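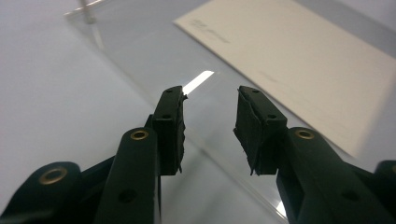 A white tabletop, the sort of surface Halter is made for

Halter Table Cleaner, 600 ml

I started making Halter when I was running the café at MacRitchie and had a room full of pale tables that showed up every single thing anyone did to them. Tea rings, biro, beetroot (never put beetroot on the menu if you own white tables), plus that greyish film you get where people rest their forearms. Washing-up liquid left them streaky and the strong stuff from the cash and carry made my eyes water, so I began mixing my own in the back kitchen, and customers kept asking what the bottle was. Here we are, a few Septembers later, and it's the thing I sell most of!

It's a thin, slightly milky liquid with a faint smell of orange peel. You spray it on, leave it while you put the kettle on, then wipe it off with a damp cloth and go over it again with a dry one. Please don't skip the dry cloth. Most of the emails I get about streaks come down to that.

What it's good on
Painted and plastic-coated tabletops, kitchen worktops, desks, high chair trays, fridge doors, window sills. I use it on my bathroom tiles as well and they come up lovely. For felt tip you may need two goes, and for permanent marker I can't promise anything – sometimes it shifts, sometimes it just goes a bit paler and stays there.

What to keep it off
Bare or oiled wood, marble, and anything that's been waxed. It will strip the wax and you'll be cross with me. If you aren't sure what your table is finished with, try a drop on the underside first and leave it overnight.

Sizes
Trial bottle, 200 ml, with a spray top
Standard bottle, 600 ml, with a spray top
Refill pouch, 600 ml, no spray top

The sprayer fits the old Hullerent bottles too, so if you've still got one of those under the sink from before I changed the name, hang on to it and just buy the pouch. It's the same recipe, apart from a little less orange – a few of you said it was making the whole house smell like a fruit bowl.

Cloths
I get mine from Zernus, who weave them in a waffle pattern with a stitched edge. They wash at 60 and come in packs of 2, one for wet and one for dry. Leave out the fabric softener, it clogs them up and they stop soaking anything in.

Delivery
I pack orders in the evening and they go out the next morning from Unit 264. Pouches fit through most letterboxes, bottles don't, so pop a note in the box at checkout if there's a porch or a friendly neighbour I should write on the label.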